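Jan 12, 2023. Stomside bench, gripper pair.

Left one drifted again. Closed reading was out by 2 mm after 31 cycles, so the jaws came off, got wiped, and went back on with the screws I swore last time I'd replace. Khrystyna Harasym says threadlock. Khrystyna always says threadlock.

Cable re-routed so it stops tugging at the wrist. 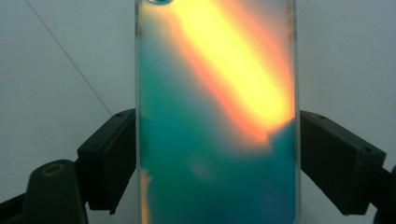
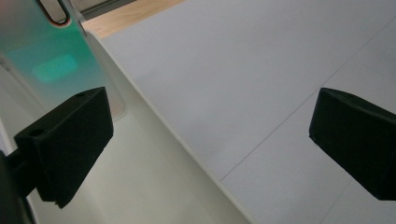
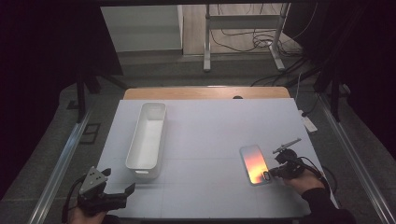
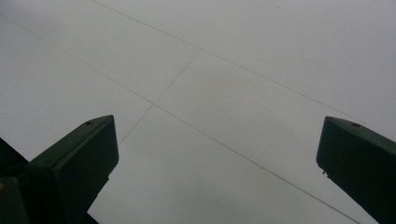 Zeroed both, then saved the offsets under Jarkau 13. Next check after up to 100 cycles, or when it sulks. New screws still not ordered.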